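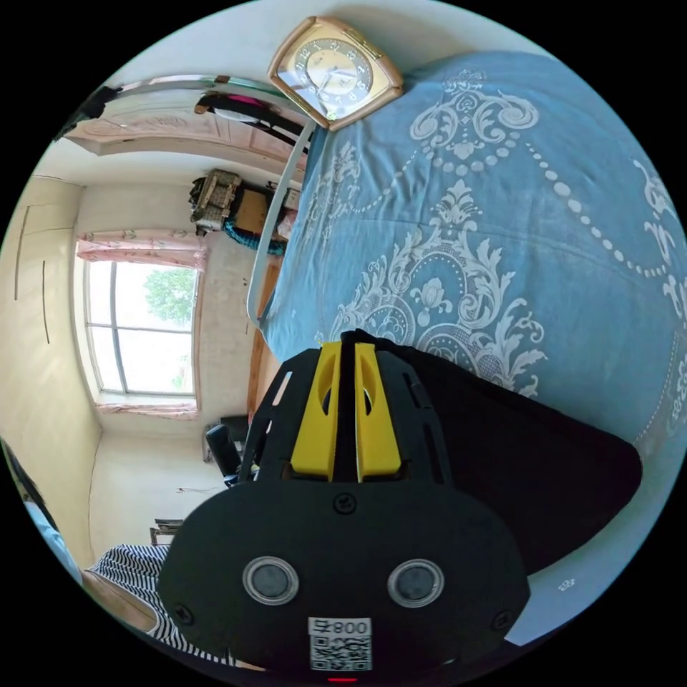

Does the old glue have to come off completely before new hide glue goes on? Mostly it can stay, as long as it is hide glue underneath and it still softens with warm water. Anything white or rubbery gets scraped back to bare wood.

29 Jan 2018
Job 3227, set of dining chairs from Varnden. Glue tests before we touch the real joints.

Checked the first chair over again this morning. Back legs fine, seat rails loose at both front corners, one stretcher turning freely in its hole. Someone has had a go with PVA at the left front corner and probably nowhere else. A damp rag left on it went milky at the edge after a while. The other corners went tacky and smelt the way they should.

Made up the test batch with 35 g dry glue, Clasthorpe pearl, in twice its weight of cold water. Left it to swell under a saucer, then into the pot on low. It took longer than I remembered to go properly clear, and there was a skin on it when I came back from the phone. Skinned it and carried on. Ran off the brush in a thin string, slightly too thin if anything.

Kirsten Poirier's note in the last book says to warm the wood as well as the glue. I did this for two of the joints and left the others cold so we have something to compare.
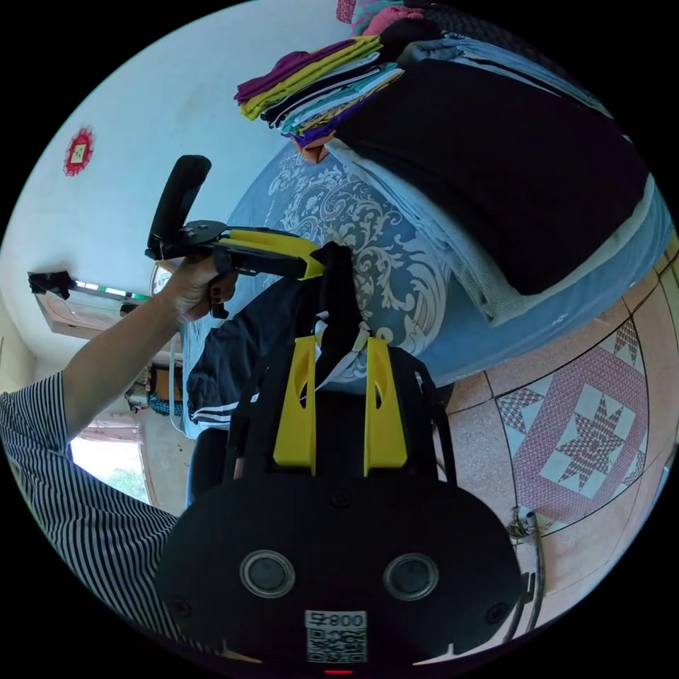
Black housing with the 008 sticker, yellow brackets above.

Test pieces are beech offcuts, tenons cut a hair loose on purpose to match the chairs. 4 joints in all:

A — clean wood, warmed
B — clean wood, cold
C — old hide glue left on, dampened, warmed
D — old hide glue left on, dampened, cold

All clamped with the small sash clamps, light pressure, squeeze-out wiped with a hot rag. B was gelling before I had the clamp on. I could feel it drag as the tenon went home and had to give it a tap. D was a bit better, presumably the damp surface helped. A and C went together with no trouble at all.

Old glue for C and D came off the broken arm Sohail Memon kept from the Storkora settle. I softened the crust and worked it onto the tenons with a stiff brush, so it isn't the same as a surface that has sat for a century. Worth remembering when reading the results.

Clamps stay on until tomorrow. Pot washed out, remaining glue in the jar in the fridge, label on the lid. It wants using this week or throwing away. The brush with the metal ferrule is leaving rust marks in the glue, so use the string-bound one.

To sort out:
Longer open time for the stretchers. Every rail and stretcher on these chairs has to go in together and that takes me over ten minutes dry, with no glue anywhere. Could try a little urea in the next batch.
Ask Lowri Jarman if the customer wants the seats back on or is sending them out for rushing first.
Order more pearl glue. The tub is nearly down to dust. 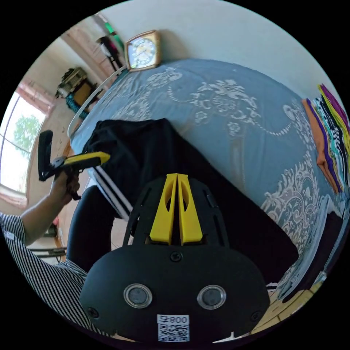
Puspita Purba would leave the urea out and glue each chair in two stages, front and back frames first, then the side rails the next day. She says she has seen urea joints creep in a warm dining room, and that the two-stage way only needs half the clamps. I'll dry-fit one chair like that before mixing anything else.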